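Category: Student Projects > Automation and Safety
Print this page | E-mail this page

Writing House Rules for a Shared Two-Arm Bench
Project report, Hebden group

Our assignment was to write a set of working rules for a bench where more than one robot arm is in use, then check whether other students would follow them. We started from the Jakby lab handbook, which has 132 entries and was written for single arms behind a fence. Most of it did not fit. We kept 5 rules and rewrote the rest as a one-page sheet called Jeltotska.

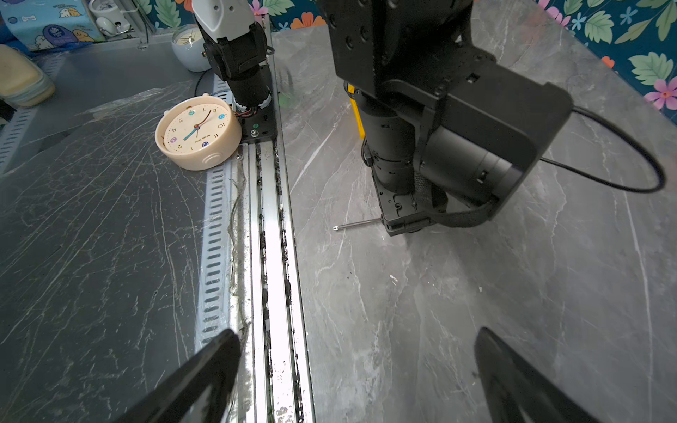

Rule 2 covers housekeeping, and it gave us the most trouble. The handbook only says "keep the work area clean," and students read that in different ways. Our version names the places to check before power is turned on. Rails come first: the grooves in aluminum extrusion collect black grime, and the strip of clear film lying wrinkled against the rail is the kind of thing the rule now tells people to remove. Wires near an arm's base must be tied down, and any cable that loops out from an arm has to be checked through its full range of motion.

We logged 208 start-ups in the Futby tracking sheet. The housekeeping box was the one most often left blank, mainly in the afternoon when groups changed over. Moving it to the top of the form helped. We did not test the emergency stop rule, and it still needs wording for the case where two arms share a stop button.

Last updated: January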